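Pale marks on a light wood desk top – oil, wax or leave it alone?
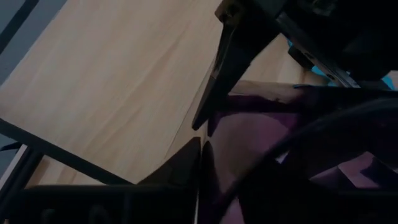 Light wood top with the black edge strip

Posted by wirik_home, 2 Aug 2025

I bought a used desk in May and the seller said the top was oiled, but he couldn't say with what. The grain is pale and the finish is matte, and I'd like to keep it that way. Near the back there are a few whitish rings from mugs. They don't show in most light but I can feel a slight roughness when I run my hand over them. Can I just put more oil on, or do I need to sand first? I have half a can of Minhas hard wax oil left over from a shelf. The room is 50 percent humidity most of the year if that matters.

allelden_dan

Find out what's on it before you do anything. Put a few drops of water somewhere that doesn't show and wait 5 minutes. If the water beads up, the old finish is still doing its job and new oil won't soak in. If the wood goes dark, it's thirsty and you can oil it.

For the rough rings, use a fine gray pad, with the grain, light pressure. Do the whole top and not only the rings or you will get shiny patches. Wipe off all the dust, then one very thin coat of oil. Leave it for the time on the can and buff off whatever hasn't gone in. Two thin coats are plenty. Put tape over the black strip first – oil leaves smears on a dark edge and they are a pain to get off later.

Lay the oily rags flat outside to dry. They can catch fire if you ball them up in a trash can.

Dolencombe167

Mayonnaise worked on my mom's table.

bench_and_vise

Mayo can help with a white ring on a varnished table, but I wouldn't put it on bare or oiled wood. The water test is the right place to start. One thing to add: hard wax oil will darken pale wood a little, around 4 weeks in you'll notice it. If you want it to stay light, look for one sold as "natural" or "raw" and try it on the underside first.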